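Setting the open position and camera view of a parallel-jaw gripper in simulation

Applies to: the Bellamy two-finger gripper model, as used in the Flundville cell
Maintained by: Sigrún Baldursdóttir, Alenthorpe

This page covers the checks to make after the gripper model has been replaced or re-exported, and before any pick routine is run against it. It deals with the jaws, the wrist camera and the start pose. Bench layout and part spawning are covered elsewhere.

Before you start

Load the cell with no parts spawned. Stop any running routine and put the arm in manual stepping. Make a copy of the current cell file; the Zandent editor writes joint limits back to the file on exit, and there is no undo once it has closed.

Check that the two fingers are listed as separate joints. If only one appears, the mimic setting has been lost in the export. Restore it before going further, or the second finger will stay where it is when the first is driven.

Step 1. Open the jaws fully

Drive the gripper to its upper limit and let the simulation run until both joint readings have stopped changing. Do not set the joint position directly in the editor. That moves the finger without passing through the controller, and a wrong gain or a swapped sign will not show up until later.

With the jaws at the limit, the wrist view should have both fingers in it and clear surface between them.

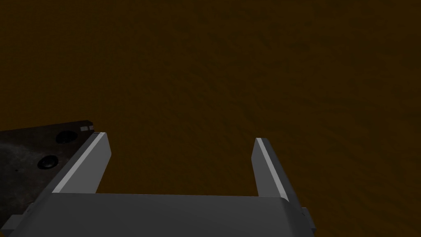 Read both joint values. They should agree to within 2 per cent of full travel. A larger difference usually means that the finger origins have been placed at the mesh centre instead of at the slide. Correct the origin in the model file, reload, and repeat the step. Do not trim it out with an offset in the controller, as the error will return the next time the gain is changed.

Step 2. Check the travel

Close the jaws at the slow setting and watch the two readings. They should change together from start to finish. Open again and repeat 4 times.

If the fingers stop short of each other, look at the collision shapes. The exporter wraps each finger in a single convex hull by default, and the hull is thicker than the finger. Replace it with a plain box fitted to the finger plate.

If the fingers shake at the closed end, lower the stiffness in small steps. Damping should be left alone until the stiffness is right.

Step 3. Fix the camera to the wrist

The camera must be a child of the wrist link. It is easy to attach it to the palm by mistake, and the view looks much the same when the arm is still. To test, rotate the last joint by 20 degrees and back. The gripper should hold its place in the view while the surface turns beyond it. If the palm drifts or swings, the parent link is wrong.

Set the near clipping distance low enough for the palm to be drawn whole. When it is too high, the nearest faces vanish and you see into the housing. Leave the field of view as supplied. Changing it to get more of the fingers in will upset any routine that was tuned on the old view.

Step 4. Save the start pose

Return the arm to the start pose with the jaws open. Let it settle for 450 simulation steps, then look at the wrist view again.

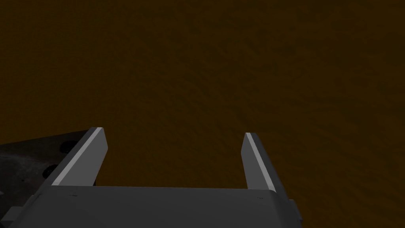 Save the joint values from the controller, to the full number of decimal places. Values copied from the editor panel are rounded, and the arm will twitch on the first step of each run.

Reset the cell and load the saved pose. Compare the joint values with those you saved. If they differ, check whether gravity is being applied to the arm during the reset; it should be switched on only after the pose has been loaded.

Faults seen so far

Jaws open on reset, then drift inwards: no open command is being sent at the start. Add one to the reset block.

One finger flickers in the wrist view: two copies of the visual mesh are loaded in the same place. Delete the older copy.

Surface renders black: the light was attached to the arm during export. Move it back under the cell root.

Bolt holes in the wrist part missing: the low-detail mesh has been picked up. This has no effect on contact, but the full mesh should be restored before any images are saved.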